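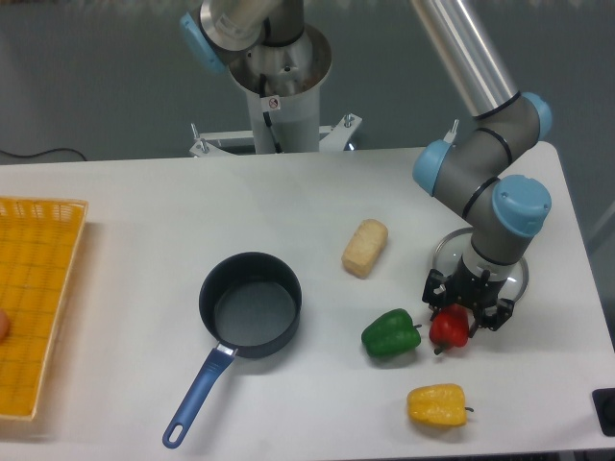
Peppers, one red one green one yellow, and the glass lid. White table.

Prinitley 24cm lidded sauté pan, long term review

Quick one as I've had a few messages asking if I still use it. Yes. Most days. Bought it in March to replace a Kodent that had lost its coating in the middle, exactly where you need it.

What you get: pan, lid, a cloth bag I've never used, leaflet. The leaflet says to wash before first use and rub in a bit of oil. Did the first, forgot the second, no harm done as far as I can tell.

Weight. Heavier than the Kodent, not silly heavy. I can lift it one handed when it's half full of stew, two hands when it's full. Teguh Pillai borrowed it for a weekend and said his wrist hurt, but he was doing a curry for the whole street.

Heat. Slow to get going on my hob, which is an old electric one with solid plates. Give it a good few mintues before anything goes in. After that it holds steady and you can turn down lower than you'd think. Onions on the second lowest setting, lid on, quarter of an hour, soft and no brown bits. On Ilham Mangundap's gas it was much quicker and a bit hotter on one side, but her cooker leans.

Peppers are what I cook in it most. Strips, good glug of oil, pinch of salt, lid on until they slump, lid off to catch a bit of colour. Splash of vinegar at the end. Red ones go sweet, green ones stay a bit bitter and I like both together. With the old pan they'd weld themselves on. With this they slide, or did until about October. Now there's a patch near the handle where they catch if I'm stingy with the oil. Comes off with a soak.

Eggs. Fine. Not the pan for it, sides too high to get a slice under. Use a frying pan.

Rice. Surprisingly good. Tight enough lid that it doesn't boil dry, though starchy water does spit out round the edge if you start it too high. Wiped off, no drama.

The lid. Best bit. Being able to see in means I don't keep lifting it. Knob gets hot, properly hot, so have a cloth handy. Would have paid extra for a cooler one. There's no steam hole either so it rattles at a hard boil. Prop it open with a wooden spoon.

Handle. Stays cool on the hob. Goes in the oven up to a point, check the leaflet, I lost mine. I've had it in for a gratin and nothing melted. One screw worked loose in the summer, tightened it, been fine since.

Cleaning. Hot water, soft sponge. It says dishwasher safe and I did that for the first month, then the outside base went cloudy so I stopped. Bottom is stained now anyway. Don't care.

Against the Santoso. My sister has the Santoso, same size, costs more. Nicer handle, lid feels cheaper. Side by side with a tomato sauce in each I couldn't tell which was which. If yours is on offer get that, otherwise save the money.

Customer service. Emailed Prinitley about a spare lid, got a reply in two days, they do sell them seperately. Postage was steep so I didn't bother.

Would I buy again? Yes but I'd go a size up. 24 is fine for two, tight for four, and peppers take up loads of room before they cook down.

Good: lid, low heat, easy to wash
Bad: hot knob, slow start, the sticky patch

4 out of 5

Updated 25 December 2024. Still going, sprouts in it this morning.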